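Clesville Secondhand Listings: Descriptions and Colour Names
README, last revised December 2023 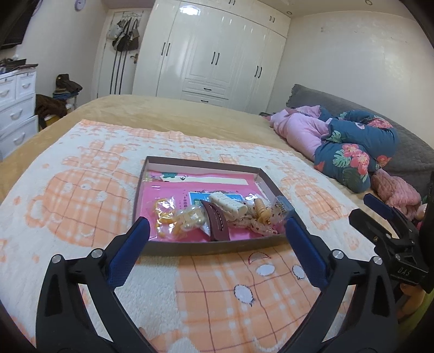
Open box on a plaid blanket, with packets and a maroon strap on the pink lining.

What you get

One CSV file of text descriptions written by people selling used goods in Clesville and Umport, and a second file that maps the colour words in those descriptions to a shorter list. There are no prices. Prices were collected and then dropped, as half of them were placeholders typed in to get past the form.

Files

listings.csv — one row per listing: id, town, category, title, body
colours.csv — seller's word, our word, initials of whoever decided
changes.txt — what it sounds like, kept up badly before version 2

Where it came from

Sellers on the Fondico notice board ticked a box saying their text could be reused. I doubt many of them read the sentence beside it, so Soon-im Na wrote to each one again in September and we removed everyone who didn't answer. That cost us a good part of the Umport rows. If you have the earlier version, please delete it.

Categories

Sellers picked their own. "Household" is where people put things when they got bored with the menu, and I wouldn't train or test anything on it. "Jewellery" is cleaner. "Collectibles" mostly tells you what the seller hopes.

Colour words

Duarte Quintela and Nives Monti labelled the colours separately, then argued. The short list has 15 names. They never settled maroon against burgundy, or where grey stops and brown starts, so those rows carry both sets of initials. We've been asked for an agreement score. I've left it out, as two people who share a desk and talk all day will agree more than they should, and a tidy decimal would make the work look better than it is.

Spelling is left as typed. You'll find colour and color in the same listing, sometimes in the same line.

Known problems

- Copied text. Some sellers paste from a shop page, and we only catch it when the wording repeats.
- Condition claims. "As new" means very little. Don't treat it as a label for anything.
- Titles cut at 100 characters by the board's own form.
- Eight rows have a title and no body. Valter Marinho wants them gone, I want them kept, and for now they're in.

What people have used it for

Quispe used version 1 for a search tool and told us it "worked well". I asked what it was compared with and haven't had a reply. Treat that as you like.

Reuse

Free for study and teaching. Credit the project by name. Don't try to match rows to sellers, even if you think you recognise the writing.

Corrections go to Joana Baptista, with the row id and the town.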